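Subject: Re: [urquhart-members] Shared storage rooms: proposed changes from July
From: Building Office, Urquhart Studios
To: urquhart-members list

Dear members,

Thank you for the replies received so far on the proposed changes to the shared storage rooms. The message quoted below raises points that several tenants have also put to us by telephone, and the office is therefore responding to the full list.

> The notice says that items without a label will be removed from the
> storage rooms after 16 days. Our firm keeps display panels there
> between trade shows, sometimes for a whole season. Do we need to
> relabel them each time the period runs out? We would also like to
> know whether the 1000-pound limit applies to each tenant or to each
> bay, and why the lower level is to close before the new shelving
> is in place. Finally, the notice does not say who is responsible
> for goods that arrive when our unit is closed.
>
> Bavonden, Unit 3

On labels. A label remains valid for as long as the tenant named on it holds a lease in the building. There is no need to renew it. The 16-day period applies only to items that carry no label at all, or a label that can no longer be read. Before anything is removed, the office will post a notice on the storage room door and send a message to this list. Removed items will be held in the receiving area until the end of the following month and may be claimed there during office hours.

Labels are available at the front desk without charge. Please write the name of the firm, the unit number and a telephone number that is answered during the day. Labels should be placed on the side that faces the aisle.

On weight. The limit of 1000 pounds applies to each bay. Tenants who share a bay share the limit, and we ask them to agree between themselves how it is to be divided. The figure was set by the shelving supplier, Galteck, and the office has no authority to raise it. Heavy items should go on the lowest shelf. Paint, solvents, fuel and batteries may not be stored in the bays in any quantity. This rule is already part of the lease and is not affected by the present changes.

On the lower level. The old racks must be taken down before the floor can be sealed, and the new shelving cannot be bolted down until the sealant has cured. We considered doing the work one half at a time, but the contractor, Zilness, advised that dust from the first half would spoil the second. The lower level will therefore be closed for the whole of the work. Tenants with goods on that level have been offered temporary space on the second floor. The freight elevator will be kept free for moves before 10 a.m. each working day, and carts may be signed out at the front desk. Carts must be returned the same day.

On deliveries. The office will sign for parcels that one person can carry, and will place them on the receiving shelf. It does not inspect the contents and does not accept responsibility for damage in transit. Pallets and crates cannot be accepted on behalf of a tenant under any circumstances. Firms expecting such deliveries should arrange for a member of their own staff to be present. Drivers who arrive to find a unit closed will be asked to return at another time, and any charge for the second visit is a matter between the tenant and the carrier.

A related question concerned the keys to the storage rooms. Existing keys will continue to work on the upper level. New keys for the lower level will be issued against signature when it reopens, and the old ones should be handed in at the same time. Lost keys are charged at the rate given in the building rules.

Comments on the proposal may be sent to this list or left in writing at the front desk until the end of June. The final text will be circulated before the changes take effect in July. Tenants who have already commented need not write again unless their circumstances have changed.

Building Office
Urquhart Studios

Attachment (1):

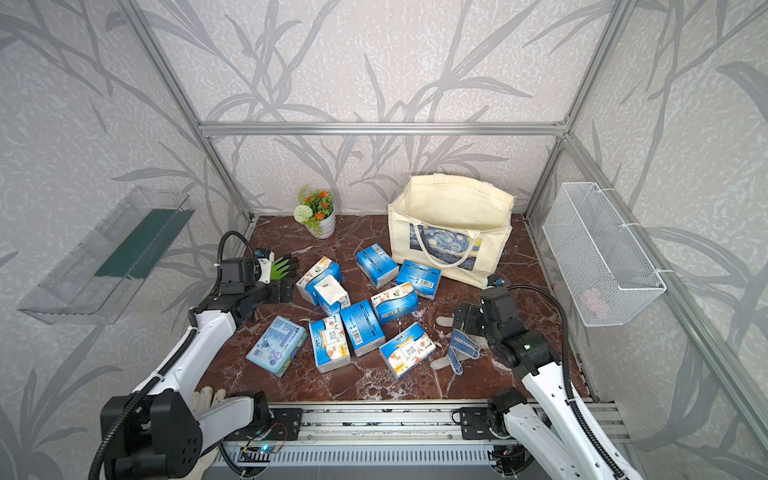 Workspace with two robot arms and a marble-patterned tabletop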